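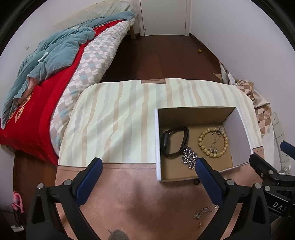

Handheld grippers, with blue rubber pads on the jaws, at an open box of jewelry on a striped cushion.

Konar moves small-object work to the front of its gripper budget

Pads and spare links get their own line in the Pikau equipment plan; second purchase held until wear data is in

Konar has revised the equipment plan for Pikau, its household handling project, and will buy handheld grippers in two lots instead of one. The first lot covers 20 units. The size of the second depends on how the first holds up on jewelry, keys, cables and other small items handled in furnished rooms.

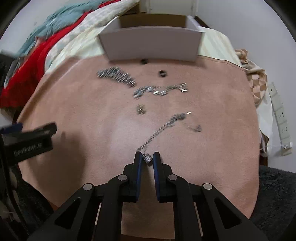
MASIVURA, October – The plan sets a ceiling of $2,128 per gripper, including the charger, one carrying case and a first set of finger pads. Software licenses and data storage are budgeted separately and did not change in this revision.

Pads are the main new item. Under the earlier plan they were paid for out of general supplies, and operators ordered them as needed. Konar now expects to replace a pad set after 200 hours of use and has priced a year's stock on that basis. Linkage pins and fasteners are listed as spares but carry no replacement interval yet.

"Chains are hard on the budget because they are hard on the tips," said Ashley Goodall, who manages equipment purchasing at Konar. "A mug tells you very little about whether two fingers close evenly. A thin chain or a charm tells you on the first day."

Small items also changed the acceptance test. Each delivered unit must pick up a fine necklace chain from a padded cloth surface, lift it clear and set it down in an open box. A unit that cannot close evenly along the full length of the pads goes back to the seller at the seller's cost. The test is done on a bed or sofa, where the surface gives under the fingers, and repeated on a hard tabletop.

Gaillard, the rental house that supplied grippers for Pikau through the summer, will keep a smaller contract for peak months. Konar compared renting and buying over the same period and put the break-even point at roughly 700 hours per unit. Grippers assigned to full-time operators are expected to pass that mark well before the plan year ends. Those shared between sites may not, and they will stay on rental terms.

Aurélien Hamel, who schedules the home sessions, asked for units to be bought in matched pairs so that both hands of an operator are on the same service date. The request was accepted. Pairs will be logged, stored and returned for service together, even when only one side shows wear.

"If the left hand has fresh pads and the right hand is at the end of its life, I would sooner move the session," Hamel said. "It costs less than repeating it."

The plan leaves two questions open. One is whether a softer pad is worth its shorter life for beads and thin rings. The other is who pays for calibration after a linkage pin is replaced. Sellers have been asked to quote both with and without that service.

Delivery of the first lot is to be staggered, with spares shipped ahead of the grippers. Konar will review pad wear before it sets a quantity for the second lot.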